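Part 4: Bringing up the arms and running the block routine

By now you should have Part 3 behind you, which means the base is sitting where you want it, both arms are bolted on, and the e-stop kills power to everything when you smack it. If it doesn't, go back. I mean it! I skipped ahead on my first try and spent an evening chasing a fault that was one loose spade connector.

I built mine in the shared workshop at Cendgate, and the steps below follow what I did there, in the order I wish I'd done it. Your arms may be different. The order should still hold up.

What you need on hand

A sturdy table. Small blocks in a few different colors (wood is great, it grips well and doesn't bounce). One flat pad to use as the drop target. Colored tape for the floor. Zip ties, more than you think. The laptop with the Misero control software on it, and the config file you saved at the end of Part 3.

4.1 Mark your floor and table

1. Park the base facing the long side of the table, close enough that both grippers can reach the middle without the elbows going straight. A straight elbow makes the solver grumpy and you get those ugly little jerks.

2. Tape the floor. I use red because it shows up on gray carpet. Put a mark at each spot you'll want to find again, and leave the tape down when you pack up. If the base gets bumped you can roll it back and skip half of 4.3.

3. Put the target pad near the middle of the table. Dark and flat is what you want. I tried a shiny coaster and the wrist sensors hated it.

Note: Don't glue the pad down yet. You'll move it.

4.2 Route the wrist cables

This is the boring part and it's also the part that bit me hardest, so take your time. Each wrist sensor has its own cable coming back along the arm, and that cable has to survive every pose the arm can get into.

4. Plug in the wrist end first and leave a loop of slack there. With the power off, turn the wrist by hand all the way one direction, then all the way back. The loop should open and close without tugging the plug.

5. Do the same at the elbow. Fold it tight, then open it up. If the cable goes snug at any point, give it more and start over from the wrist.

6. Only now add zip ties, and keep them off the joint rings. Snip the tails flush or you'll shred your knuckles (ask me how I know).

Caution: Never route a cable where the gripper fingers can close on it. Run the fingers open and shut at low speed and watch the whole way.

4.3 Home the arms

7. Clear the table completely. Stand on the far side of the e-stop from the arms, with your hand on it.

8. Power on and wait for the status line to settle. Mine takes long enough that I used to think it had hung. Go refill your coffee... no, don't, you have your hand on the e-stop.

9. Home the left arm, then the right. Never both at once on a fresh build. If the software offers you a "home all" button, pretend it isn't there until you've done this a bunch of times.

10. Check the encoder reading on the right shoulder. Mine homes at 3862, and I have that number written inside the cabinet door in marker. Yours will be something else. Write it down, and if it ever drifts after a homing run, stop and look for a slipped coupling before you do anything more.

11. Set the speed limit to 300 in the Misero motion panel. It's painfully slow and that's fine.

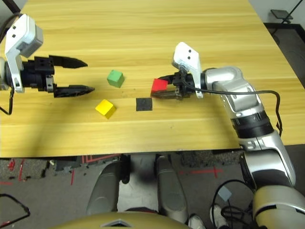

4.4 First pick and place

12. Set out your blocks with some space around each one. Turn them a little so they aren't all lined up with the table edge. If the routine only works on perfectly square blocks, you'd rather find that out now.

13. Open both grippers. Pick one arm to do the work and leave the other parked, open and empty, off to its own side. Two arms moving over the same patch of table can wait for Part 5.

14. Jog the working gripper over a block, line the fingers up with two opposite faces, and close slowly. Go for the middle of the block. Pinching the top edge looks okay right up until you lift.

15. Raise it straight up a little way and hold. Watch for the block tipping in the fingers. If it tips, lower it, let go, and try a deeper grab.

16. Move it over the pad, lower it, open, and back straight out before you swing away. I kept swinging too soon and sweeping my own block off the pad. Very annoying!

17. Save those poses under names you'll understand later. "Pick2_new_FINAL" is a bad name and I've used it twice.

Note: If the grip force setting is greyed out, you're still in homing mode. Close the panel and reopen it. Said Farouk found that one after we'd both been staring at the manual for way too long, and I owe him lunch for it.

4.5 When it goes wrong

Error 884 on startup: the software can't see one of the wrist sensors. Reseat the plug at the wrist, then the one at the base. Mine has been the base end every single time.

Gripper closes but the block slides out: wipe the fingers first. Sawdust is everywhere in a shared shop and it acts like ball bearings. If they're clean, bump the force up one notch and try again.

Arm stops halfway with no error: look at the elbow cable. If it's pulled tight, go back to step 5.

Blocks land off to one side of the pad by the same amount each time: your base has moved. Check it against the tape, roll it back, and home again.

4.6 Before you leave for the night

18. Park both arms, open the grippers, and power down at the main switch.

19. Coil any spare cable on the floor away from where people walk.

20. Copy your poses to a second drive. Part 5 starts from that file.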